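# Chapter 5: Comparing Grippers on Soft Materials

Rigid parts are a poor test of a gripper. A block keeps its shape when it is squeezed - a cloth folds, slips and bunches. This chapter compares two-finger grippers on household fabrics, using trials from the Prarthorpe study.

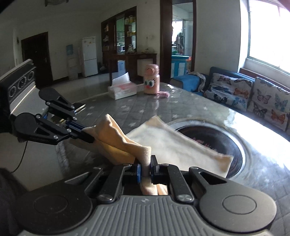 ## 5.1 Two Grippers, Two Cloths

A fold of fleece held at the fingertips places different demands on a gripper than a cloth gathered between the jaws. In the Prarthorpe trials, each grip was repeated 40 times on a tabletop. Section 5.2 describes the Plikley scoring sheet. Students should review pad friction in Chapter 2 before proceeding.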